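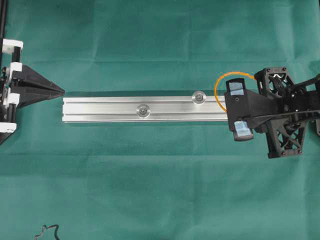
Slotted aluminum rail with two round fasteners, on green cloth.

Prarkden winter trade fair, quick notes

Typing this on the bus home so forgive the mess. Went up Sunday for the small builders and makers fair at Prarkden, the February one. Doors at nine, I got there closer to ten, parking lot already full. Ended up on the grass by the canal. Muddy. Bring boots next year.

Entry was 2 dollars, cash only, stamp on the hand. Two halls again, and the short covered walk between them where the wind comes straight through. Hall one is window people, flooring, stoves. Hall two is the good one: hinges, profiles, shelving, odds and ends, the secondhand tool tables along the back wall.

Started with Feven, who do awning windows and now a sliding sash with a very nice slow close. Tried it maybe ten times until the guy gave me a look. Prices up on last year, he wouldn't say by how much. Took the catalog.

Aubert had the stoves. Lit one outside the side door, big crowd around it, mostly I think for the heat. 60 minute wait if you wanted to talk to a person about flues. Did not wait. Will email.

Best part of the day was the shelving talk by Trinidad Cáceres, upstairs in the little room with the bad chairs. She fits out vans and narrow kitchens, and went through why her shelves sag less than everybody elses. Short answer, put the bracket where the weight is and stop trusting the wall. She passed round a hinge that had failed on a job of hers, bent nearly flat. Somebody asked about oak and she said fine if you have the money and the back for it. Room holds 85 and people were sitting on the stairs. Talk ran over, then they needed the room for a raffle. I'd have listened to another hour.

Lunch: bean soup and a roll, good, ran out by one. The coffee was terrible and there was a line for it anyway. The pie table by the exit is still the pie table by the exit. Apple gone, got cherry.

Back down to hall two after. Pundard had drawer runners, full extension, and were doing a show deal on pairs if you ordered same day. I ordered. Delivery in roughly three weeks, we'll see. The stand next door only had brass handles and wanted to tell me about every one of them.

Tool tables picked over by the time I got there. Came away with a block plane, decent iron, sole needs work, and a box of mixed screws I did not need.

Things I missed: the roof insulation demo, all of the lighting corner, and the kids' birdhouse bench, which my sister says was teh best thing there and had real hammers.

For next time. Go early. Eat before noon. Measure the kitchen window BEFORE leaving the house, I stood at Feven with no numbers like a fool. Bus 14 stops right outside, so the car was pointless and is still sitting on the grass until my brother in law can bring a tow rope tomorrow.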